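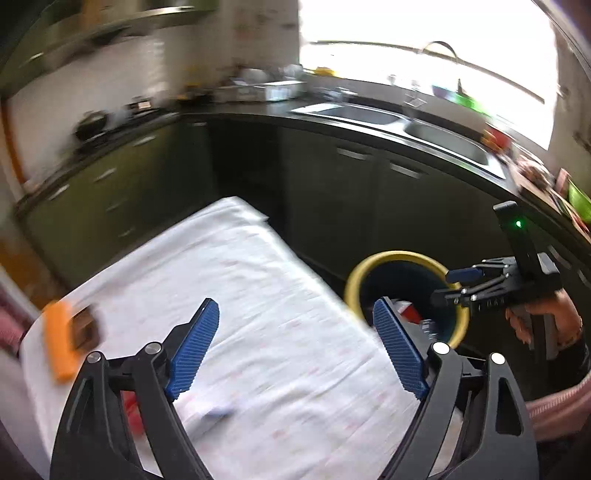 Figure 4. White table cloth with faint pinkish marks and long wrinkles.

4.2 What people mean when they say a cloth is clean

I went into this part of the study expecting a fairly dull afternoon of tallying. The survey had a simple question in it (would you put this cloth out for guests, yes or no?) and I assumed that people who said no would be the ones who washed at low temperatures and were a bit fed up with the results. That isn't how the answers fell out. Of the 362 households that sent the form back, 117 said no, and their washing habits looked very much like everybody else's. Same cycles, same powders, same habit of leaving the load sitting in the machine until after tea.

So I went back to the written comments, which I'd been saving for a rainy day, and read the lot. Colour came up constantly. People are surprisingly forgiving of greys and yellows on white cotton, I suppose because the whole cloth drifts that way at once and there's nothing clean beside it to compare. Pinkish marks are another story (Figure 4). A faint one bothers people far more than a darker cream one of the same size, and several respondents used the word "suspicious", which I rather love. I've kept it as a category in the coding sheet.

Wrinkles were the other surprise. My original form lumped them in with "general appearance", and I now think that was a mistake. Respondents in the Prodlow group treated a long crease as proof that a cloth hadn't been looked after, even when they'd marked it as spotless two questions earlier! The Lalon group hardly mentioned creases at all. I can't separate this properly from age, as the Lalon respondents were younger and fewer of them owned an iron, so please read it as a hunch with some numbers leaning on it.

For the marks themselves I used the Witkowska scale, which runs from zero to 9 and is scored by eye in daylight. It's a bit old-fashioned and I'm fond of it. Each cloth got two scores, one flat and one draped over a table, and the draped score nearly always came out worse. Folds throw small shadows, and a mark near a fold picks up some of that shadow and reads as darker than it does on the flat. I rescored a batch of 60 cloths in August with the blinds half down to see if I could make the gap go away, and I couldn't. It got wider.

I did try pressing the cloths first, which helps, but it also answers a question I wasn't asking. Hardly any of my respondents iron a table cloth before deciding whether it's fit for company. They shake it out, have a look, and make up their minds on the spot, often while doing something else. The draped score is closer to that moment, so it's the one I carry forward into the regression in Section 5. The flat scores are all in Appendix B for anyone who'd favour them, along with the handful of cloths from the Utley group that I had to leave out after their labels came off in the wash.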